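Home | Essays | Workshop | Archive | Contact

Search this site... Go

Against Clear Tape

Jun 9, 2018

Clear packing tape is a poor long-term wrap for small blocks and housings, and the Minness bench guide should stop recommending it. The first layer is adequate. Each added layer traps creases, and by the third a printed mark underneath is hard to read at any angle. Tape also hides grooves and edges that someone will later need to find.

A heat-shrink sleeve costs more per piece. In a batch of 366 the difference is small, and a sleeve goes on in one pass. Barier sells them in 5 widths. My one objection is that a sleeve must be cut to remove it. 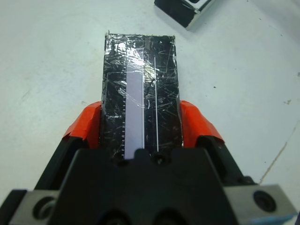

Black block wrapped in layered clear tape, with a pale strip along its length.

Glare is the lesser problem. The ragged end is worse: it collects dust, and it is where peeling starts.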